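From: Sarita Sisodia
To: grosholm-print list
Date: 3/4/26
Subject: Re: paper order for the June fair

Begoña - yes to the Nulero stock, but the heavier one. Grewal quoted 299 for the lot, delivery extra. Can live with that. Need a yes from everyone before I pay, they wont hold the price.

Begoña Casado wrote:
> Do we have enough cream left for the programs? I make it
> 11 packs short. Also who is doing the folding, last year
> it was me and my thumbs still hurt.

Folding - will ask at the shop, they have a machine. 2,000 programs is too many by hand. Table signs we can do ourselves, only 60 of those. Keep the stock flat if you can, it curls and then teh printer jams.

Still open, pls reply under each:

1. Cream or white for the covers? I vote cream.
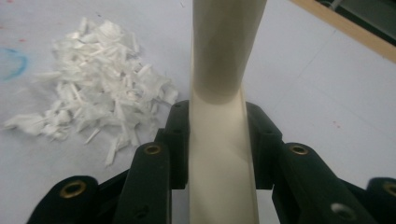

2. Who can pick up from Grewal? Need a car with a big trunk.

Sarita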